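Bench order and cable routing: speaker notes
Workshop session, Penia training block, part 2

Slide 1. Opening
Allow the late ones to sit down. State the scope: low-power bench work, one power strip, hand tools, a fan. Mains installation is covered in part 3 and questions on it should be held until then.
Remind the audience that the handout has the load table. Do not read the table aloud.

Slide 2. Starting condition
Leave this up for a moment before speaking.

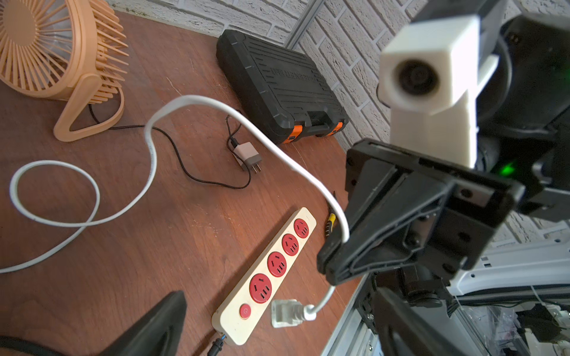 Desk with fan, power strip, adapter and tool case.

Points to make:
The long white cable takes up more of the desk than any tool does. It makes a loop on the left and an arch across the middle, and its plug is lying next to the strip.
A screwdriver is partly under that cable. Ask what happens to the cable when someone picks the screwdriver up in a hurry. Wait for an answer.
The adapter for the black cable is also lying on the desk, prongs exposed. Loose plugs go in a socket or in the case.
Rule for the session: route power first, then place tools. Doing it the other way around means moving everything twice.

Slide 3. Slack
Slack is measured from the strip to the device along the wall, plus one hand's width. Anything longer gets coiled and tied. Coils are tied in two places. Do not coil a cable that feeds a heater, and do not wrap any cable around the device it belongs to.
Kingi ties are in the drawer under the lectern, 300 to a box. Hand out a few here if time allows.

Slide 4. Ratings
Go slowly on this one. Last time the 9 o'clock group mixed up the strip rating with the socket rating. 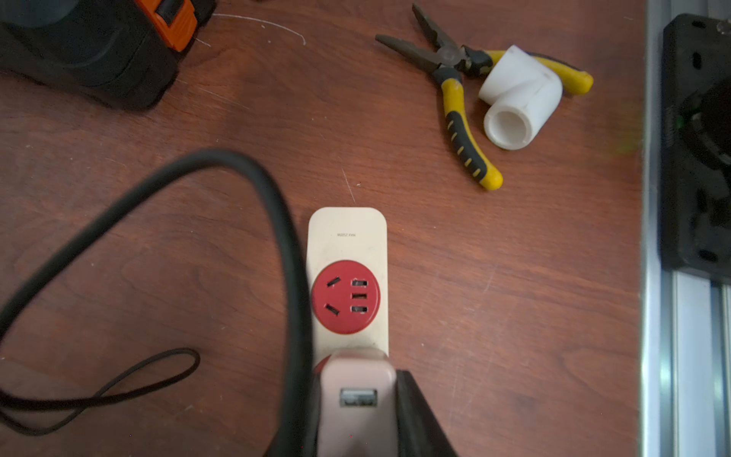
HAND TOOLS AND STRIP LABEL

The strip is printed MAX 2500W near its rounded end. The text is small and runs sideways, so it is easily missed once the strip is in position. Read the label before placing the strip and write the figure on the bench card.
Worked sum: one 1000 W load on this strip leaves 1500 W. Two leave 500 W. Ask the room whether a third fits. It does not.
The limit applies to the strip as a whole. Free sockets say nothing about free capacity.
Tools: the needle-nose pliers have a white elbow fitting resting on the handles. Small fittings belong in a tray. Left on a tool, they travel with the tool and end up on the floor. The thin white wire higher up is the same problem on a smaller scale. Offcuts go in the bin, usable lengths go back on the Dritel reel.

Slide 5. Placing the larger items
Skip the first paragraph of the handout, page 13, which repeats slide 3.
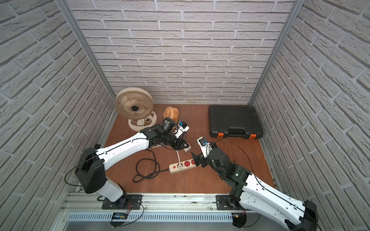
Notes last changed: February

Fan at the back left, case at the back right, strip in the middle of the floor. The tall items are against the wall and do not have to be reached over.
White plug in the outlet at the switch end. The red switch stays reachable from the front. Check this with every layout.
The small orange fan is on its side. Stand it up or put it away before anything is switched on.
The black cord to the left of the strip is in loose loops. Refer back to slide 3: two ties.
Case latches face forward, so the lid can be opened without turning the case.

Slide 6. Exercise
Pairs, one bench each. Clear, route, read the label, fill in the card. The Clondix cards have a field for total load; leave it blank if no label can be found and report the strip.
Collect cards at the door. Switches off before the break.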